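Thread on how we look after the Sturkard cell at Grelton. It's one arm, one two-finger gripper and a lot of cups. I write the maintenance notes for it and a few people asked to see them, so this is the longer version of what's on the sheet. August 18, 2025.

The job is dull to describe. Pick up a cup, put it together with another, carry the pair, let go. Nearly all the upkeep is at the gripper end. The arm itself has needed very little from me this year.

Start of day. Arm parked, power on, stop button pressed in. I twist it out, press it again, check the controller reports it, twist it out again. Then I initial the sheet.

Next is the fingers. With the drive off I hold each fingertip and try to rock it sideways. A tiny bit of give is normal with these linkages. If one side gives more than the other, a pivot screw has backed out.

The screws are the round silver ones on the black links. Snug, then a touch more. Over-tighten a pivot and the finger goes stiff, the close time creeps up, and you spend the morning looking at the software.

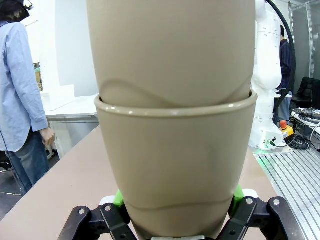

I do the pivots in the same order each time, outer ones first and then in towards the pad. Paint pen across the head and onto the link. If the line has broken since last time I write down which screw it was.

We had one in June that broke its line every couple of days. Same screw, left finger. I cleaned it and used fresh threadlock twice, and the second time I left it overnight before running. It has held since then. The first time I gave it an hour, which was not enough.

Pads. Ours are the green ones, from Zurska. They come in pairs and I change them in pairs. I have tried changing one, and the grip pulled to the side with the new pad on it, enough to tip a nested pair.

Pad life here is some 2000 grips on glazed or shiny cups. The pair that came off last week had done 1423 and looked fine from the outside, but the face had a polished patch low down where the rim of the cup base sits.

So look at the face of the pad. The green outside tells you very little. I use a torch held almost flat to it, and the polished bit shows up as a different sheen.

Cleaning: damp lint-free cloth, plain water, dry cloth after. No alcohol on them. We did use wipes for the first few weeks and the edges went hard.

Spares live in drawer 913 with the shorter screws. Please don't mix the shorter screws with the long ones. The long ones will go in, and they stick out on the inside of the finger and scratch the cups.

Now the table. We run two tops and I treat them the same way. Wipe down, look for grit, check the feet haven't moved. The tops came through Eyvindsson and have been good, though they pick up little marks and the vision side sometimes wants to call a mark an object.

If a speck won't wipe off, I write it on the sheet with a rough position. Whoever is doing the vision setup can then mask it. Please don't scrub at it with anything abrasive. A shiny spot on a matte top is worse for us than the speck was.

Table height gets re-taught any time a top is moved, even if it went back in the same place. Bring the fingers down slowly with the gripper open, stop when a slip of paper just drags under the fingertip, save that as zero, then go back up and repeat. I take three readings. If they disagree by more than the thickness of the paper, something is loose and I go back to the pivots.

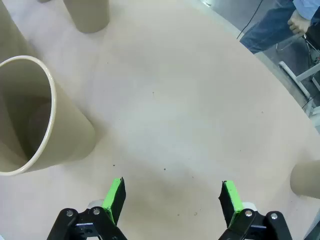

Someone asked: do you set the zero height with the pads on or off?

With the pads on, always, and with the pair you're going to run. They hang slightly differently from set to set and the zero has to include that. It also means a pad change is followed by a height check, so leave time for both.

Closing force next. I set it on the softest-looking cup in the batch, start low and go up one step at a time until the cup doesn't slip when I tug it by hand, with the arm stopped and held. Then one step more and leave it.

Higher force feels safer and causes more trouble. A tapered cup squeezed hard low down will ride up out of the fingers. I've seen a cup climb a good few millimetres and then tip over at the first move.

Grip position matters more than force on tapered things. Ours is taught low on the bottom cup, below any ridge. Across a ridge the pad touches in one line and the cup can rock on it. If you change the cup type, teach the grip again from scratch. Copying the old one and nudging it takes longer in the end – I have done it both ways.

Release height for a nested pair is 114 mm in our settings. That number belongs to our mounting and our zero and it's no use to anyone else, but it is written on the inside of the cabinet door for the people who need it.

Let go slowly. The default open speed on ours is too quick for two cups together. One pad leaves a moment before the other and the pair gets a flick. I have it down at the second-slowest setting, and I put a short wait in before the arm lifts away.

Cables. The thick black one down the arm gets the most wear because it moves with everything. I run the arm through its full range at low speed and watch the cable the whole way, not the arm. Looking for it going tight, or rubbing on a joint cover.

Every clip on that run gets a finger under it. If I can't get a finger under, it's too tight. If the cable slides through the clip on its own, too loose. I have never found a better test than this.

The cables round the base are a mess and I know it. I sorted them in June and they were tangled again in a fortnight. What I do insist on is that nothing is under load at the connectors. Each one gets a light push home and a look at the collar. If a collar turns more than a quarter, it was loose, and it goes on the sheet.

The stop button lead must be free of the rest. I want to be able to pick the button up and move it without dragging anything else along.

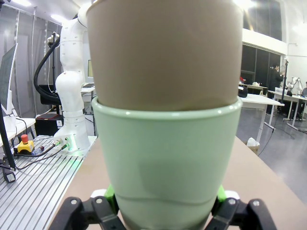
Tan and green cups together, held low down, with the stop button on the bench by the arm.

After any of the above I run a short check before handing the cell back. Slow speed, one pair, pick and hold for a minute. I look for the top cup turning or leaning. Then set down, pick again from where it was set down, and hold again.

If it leans the same way both times, the fingers aren't closing evenly. Back to the pivots, then the pads. If it leans a different way each time, look at the cups before you take anything apart. Some of them have a rim that isn't quite round. We keep a pair marked underneath that we know to be good and use those for the check.

Full speed only after the slow run is clean. I stay by the button for the first few pairs.

Things I've stopped doing, in case it saves someone the bother. Greasing the finger pivots – it collected dust and made a paste. Putting tape on worn pads to get another day out of them. Tightening the base bolts every week. They hadn't moved in months, so they're on the long list now with the fan filter.

The filter on the controller gets a vacuum once a month. Lid off, brush attachment, lid on. Check the fan starts when you power up. Ours makes a rattle for a few seconds on cold mornings and then settles. It's been noted on the sheet and I'm keeping an ear on it.

What goes on the sheet: grip count, any broken paint line and which one, the three height readings, force setting, anything replaced. One line a day is enough. It doesn't need to be tidy but it does need the grip count, or the pad life numbers above are guesswork.

Someone else asked about keeping fingers as a complete spare set. We do have one, built up and marked, and swapping the lot takes me under half an hour including the height check. I'd still repair first if it's only a screw. The spare set has its own pad pair and its own count, and those need to go on the sheet too when it's fitted.

Still on my list for the Sturkard: a proper guide for the cable where it comes down near the elbow, new feet for one of the tops, and a label for drawer 913 that doesn't peel off. I'll add to the thread when the cable guide is in.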